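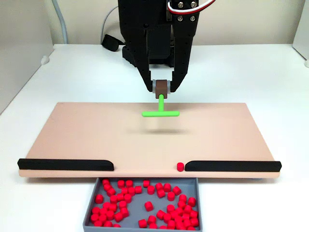

Sweeping up the reds: a chat about a board, a tray and a T-shaped pusher

I went over to Porthorpe on a wet morning to talk to the person behind the sorting table, and I'd hardly got my coat off before we were leaning over it. It's a simple thing, really. You've got a big peach-coloured board on a white table, two black rails along one side with a gap between them, and a grey tray by the gap full of little red pieces. A bright green T does the pushing.

"People always go for the tray first," my host told me. "They want to put their fingers in it! I did too, when we started."

The idea came out of a rainy October in Annan, playing one of those old tabletop games where you shove counters through a slot with a stick. The first board was a tea tray with a bit of card taped along the side, and by the sound of it everything ended up under the sofa.

"So I wanted rails," she said. "Low ones, with rounded ends, so a piece that's nearly there can roll round the end and drop in. If you square the ends off they just catch and you get cross."

I asked why a T. She had tried a plain stick, a sort of scoop and something like a window wiper (that one lasted an afternoon), and kept coming back to the flat crossbar. "You can nudge with the corner or sweep with the whole length. And I like green. Red on that pinky board is easy enough to see, and then the green's different again, so you never lose track of what's pushing what."

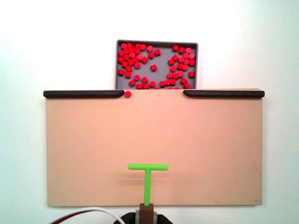 The tray by the gap, with the green pusher in the foreground.

We talked for ages about the last piece. It's the one sitting by the end of a rail that gives all the trouble, she reckons. Push it straight and it rides along the rail. Come at it from the side, gently, and you've got a chance. Her own best run at clearing a board is 43 seconds, which she brought up more than once, and she's had 3 goes at beating it this week without getting near.

What about the tray? "Shallow, with a little wall. I had a deep one and hated it, you couldn't see how you were doing. I like it when they bunch up at the sides and you get that bare patch of grey in the middle."

She's making a smaller set for a friend's kitchen table in Podusham, with shorter rails and the same gap. The board will be the same colour too, scuffs not included. She did try a white one and couldn't stand the glare off it.

Before I left I asked whether she ever gets bored of tipping the pieces out and starting over. "No, I love that bit! It's the noise. I'd do that all day."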